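Section 3. Preparing Laundry for the Folding Table

3.1 Before you begin

Residents of Arnon House share one folding table on each floor. Read this section in full before bringing laundry to the table. Questions should be directed to Evelien Stevens, Household Services, extension 266.

3.2 Sorting the load

1. Wipe the tabletop with a dry cloth.
2. Check every pocket. Remove coins, tissues and keys.
3. Separate shirts and other garments from blankets and fleece items. Fleece sheds lint, and dark garments show it readily.
4. Fasten the top button of each collared shirt.
5. Read the care label before assigning an item to a pile. If the label is missing or cannot be read, treat the item as delicate.

Note: Blankets are folded last. Large items take up most of the working surface and should not be opened out while shirts are waiting on the table.

3.3 Loading the basket

1. Set the basket at the far edge of the table, with its full base resting on the surface.
2. Place dark and heavy garments at the bottom.
3. Lay shirts on top, with the collar facing up.
4. Keep the handle openings clear of fabric – the basket must be lifted by both handles.

Caution: Do not load the basket beyond 18 pounds. Divide a larger load between two baskets.

Fabric items and white plastic containers

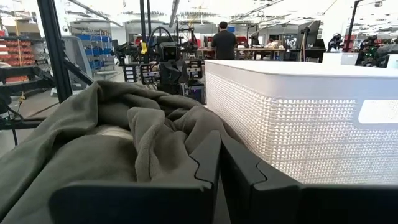
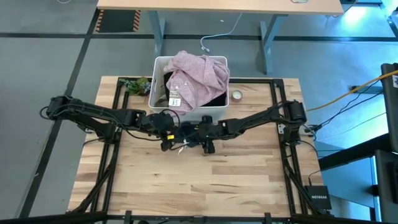 3.4 Folding and return

1. Take one item at a time from the top of the basket.
2. Smooth the item flat before making the first fold.
3. Fold shirts in thirds lengthwise, then in half from hem to collar.
4. Stack no more than 18 shirts in one pile.
5. Return the empty basket to the shelf marked Everia.

Caution: Candles must not be lit at or near the table at any time.

Damaged baskets are to be reported to Tharun Bhat before the next use. For stain treatment, see Section 4.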